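Skekari Table Oil

Sold by Vainio. In stock.

Skekari is a clear oil for bare or previously oiled wooden tabletops. We have sold table oils long enough to distrust most of what is printed on the can, and that goes for this can too. The label says "lifetime protection." No oil does that. It soaks in, it makes the wood harder to stain for a while, and then you put on more.

We stock it because it spreads well, doesn't smell terrible, and can be touched up in one spot without redoing the whole table. Those are modest reasons, but we couldn't say as much for the last two oils we carried.

What the maker claims

The maker says the finish resists 4,000 wipes with a damp cloth. We asked what kind of cloth, how hard it was pressed, and what counted as a failure. We got a brochure back with the same number in it. Treat the figure as advertising until somebody shows their work.

The can also says "food safe when cured." Fine, but cured is the word that matters. Dry to the touch is a long way from cured, and the instructions bury the difference in small type. Keep bread and cut fruit off the surface for 27 days. Plates are okay sooner if you don't drag them.

"Heat resistant" appears twice on the label with no temperature next to it. Use a trivet.
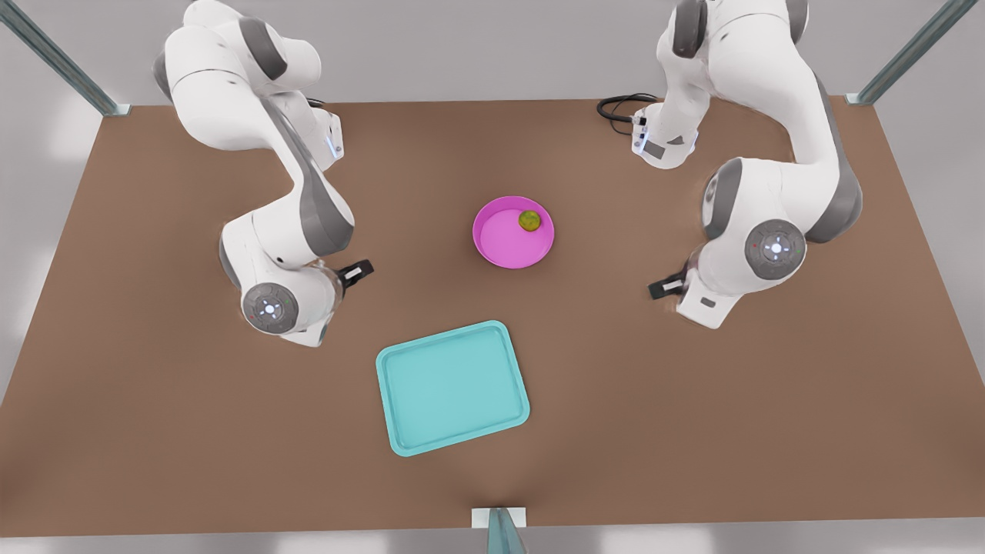

A large, plain brown tabletop, slightly darker near the front edge.

Choosing a color

Clear oil isn't colorless. It will warm up pale wood and can turn already dark wood darker than you wanted. Color on a screen is a poor guide, ours included, and the maker's sample card is printed ink on cardboard, so we wouldn't trust that either. Try the oil on the underside of your own table, leave it overnight, and look at it in daylight.

The tinted versions are called Sand, Bark and Smoke. Irja Halonen in our shop tried all three on scrap birch and had trouble telling Sand from the clear. Sand costs more. Draw your own conclusions.

How to put it on

Sand the top evenly and get all the dust off. Pour a small puddle, spread it with a lint-free cloth, and wait 15 minutes. Wipe off everything that hasn't soaked in. Most complaints we hear about stickiness come from people who left a thick coat in the hope of extra protection. Two thin coats are enough for most tables. The label recommends four, and the company sells the oil.

Lay used rags flat outdoors to dry, or put them under water in a lidded metal can. Oily rags in a heap can catch fire by themselves. We have no doubts about that warning at all.

Do not use Skekari over varnish, lacquer or laminate. It has nowhere to go and will stay tacky.

Details

Use: indoor wooden tabletops, bare or oiled
Finish: low sheen (the label says "silk matte")
Colors: Clear, Sand, Bark, Smoke
Apply with: lint-free cloth
Drying: overnight between coats, longer in a damp room
Cleanup: mineral spirits
Returns: unopened cans within 90 days

From customers

"Does what an oil does. Red wine still left a ring, but I could sand it out and patch the spot. I would not pay extra for the tin with the fancy lid." Noura Yammine

"Nice to work with. The can skinned over after I'd used a third of it, so buy the small one." Aleksi Nurmi

"I used it next to Tundov on two halves of the same board and after a summer I can't see any difference." Raquel Antunes

We also carry Tundov. It costs less, smells stronger, and takes a little longer to dry. If you already have a can of it at home, use that up first.

Page checked 11/4/24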